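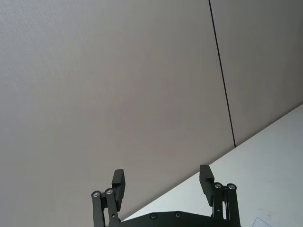
I have worked in shared offices in Hillbridge for most of my adult life, and I want to argue for the plain wall. Every few years someone decides that a workroom needs cheering up, and the first thing to suffer is whatever surface the desks face. Up go the slogans, the cork squares, the shelf with a plant on it. I would leave it alone. A matt light grey wall with one thin dark seam where the panels meet, and a white tabletop pushed into view beside it, is all I want to look at while I think. The seam gives the eye somewhere to rest when it needs to, and then you go back to your work.

My old colleague Branwen Vaughan disagrees with me, and her case deserves a fair hearing. She says a bare room tells people they are only passing through. She once spent January in a rented office where nothing could be fixed to the panels under the terms of the lease, and she says she has never felt less attached to a place. I accept that she felt it. I think the trouble was the lease. People mind being told they may not hang a picture far more than they mind the lack of one.

When we moved out of the Wuditz building I helped clear the main room, and I kept a tally. There were 219 separate items pinned, taped or hung on the walls. Of those, 111 were out of date. One was a map of the bus routes from before the station closed. Two people asked to keep something. The rest went into sacks, and under it all the paint had faded in patches, so the landlord charged us for the lot.

Decoration on a working wall has a short life. It gets looked at for a week or so, then it becomes a sort of fog that still has to be dusted. Stavros Karras, who fitted out the new place, quoted us £35 a panel for plain grey and a good deal more for anything printed. We took the plain, and I have not once wished for the other.

I would make one exception, for a clock. Put it behind the desks, where you have to turn round to see it. Put the notices in the corridor by the kettle — people stand there anyway — and take them down when the date has passed. Anyone who wants a photograph of the children can stand it on the desk and take it home when they leave.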